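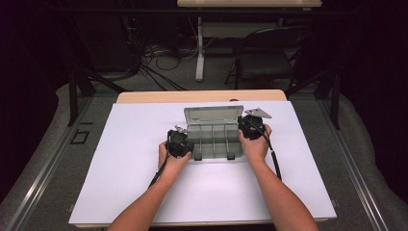 *Two hand-held grippers on a compartment box, one at each end.*

## Planning your gripper budget

Before you fall in love with a catalog (we've all been there!), write down the jobs you want done and how many hands each one takes. Anything like the box above needs a pair, so price 2 grippers from the start, cables included.

1. Get quotes from at least two sellers. We asked Dernier and Grunach, and the gap came to $271 for the same short list.
2. Add 15 percent for spare cables and jaw tips.
3. Put the table, the board and a few cheap plastic organizers on their own line, so they don't get lost in the total.
4. Ask about delivery. Ours took more than five weeks, and we'd already promised everyone June.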